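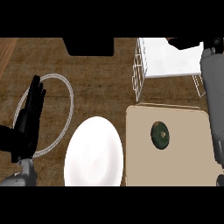 Kitchen task, two arms: hand guiding or remote control for the demos?

bodin_bench
Setting up a simulated kitchen table for a two-armed robot with full hands. The items are a plate, a cutting board, one green vegetable and a white wire rack. The task is: left hand takes the plate, right hand takes the vegetable off the board and puts it on the plate, board goes up on the rack. I have 117 demonstrations recorded with gloves and wrist trackers. The trained policy finishes 46 runs out of 192. Most failures are at the grasp on the vegetable. Would more demos help, or is the glove the wrong tool?

rodley_k
Look at the demos before you record more. With gloves the operator can't feel contact, so they close too far and then open again. The policy learns the opening as well. Plot finger closure against time for ten of them. If you see a double peak, that is your problem.

mtanguy
Agree on the plot, but I'd go further and drop the gloves. We teach by hand guiding at Rurham: arm in zero gravity mode, operator holds the wrist and moves it through the task. Grasps come out cleaner and you need fewer takes.
Monique Tanguy

bodin_bench
Mine is all simulated at this stage. There is no wrist to hold.

mtanguy
Missed that. You can still guide a real arm and mirror the joints into the sim, if you have one on the bench. We did it that way for the first month.

illport_dan
Hand guiding two arms with fingered hands is not practical for one person. You have two hands and both are on the wrists, so who closes the fingers? We tried a foot pedal with three preset grasps. It was fine for boxes and poor for anything round.

mtanguy
Two people, one per arm. It works if they have practised.

illport_dan
Then you have two people's timing in the data. Ours never matched between pairs, and the policy stalled at the handover — one arm waiting on the other. I would take remote control with bad touch over that.

rodley_k
Back to the original post. Where does the right hand start? The board is low and the rack stands right behind it. If the hand starts up over the top panel of the rack, it has to come forward and down past the front edge before it can approach. Operators will each choose a different path there.

bodin_bench
It does start up there in a lot of the takes. I didn't fix a start pose. Just checked the paths and there are at least two families: one swings out wide to the right, one comes straight over the front edge and drops. The wide one is slower, but it brings the palm in level.

rodley_k
Pick one and throw the other away. Mixed paths will give you an average, and the average may well go through the rack.

illport_dan
Depends on the policy. Ours copes with two paths if it predicts a chunk of actions at a time. I'd keep both and split the set to test it first. Deleting demos is cheap to do later.

bodin_bench
Using chunks already, length 16. Will test the split.

Closure plot is done as well. Double peak in most of them, as rodley_k said. The second close is the good one. I'm trimming the first close and holding the hand open until the second. Is that cheating?

rodley_k
No. Check the wrist isn't moving during the part you cut, or you get a jump.

mtanguy
I'd rerecord. Edited demos have caught us out before, mostly with the vegetable rolling during the first touch. Trim the hand and the object has still moved.

bodin_bench
Fair point, it does roll in a few. Those get rerecorded, the rest get trimmed. Results in this thread when the run is finished.

14 replies · 900 views · 3 shares
Contact the moderators | Terms | Back to top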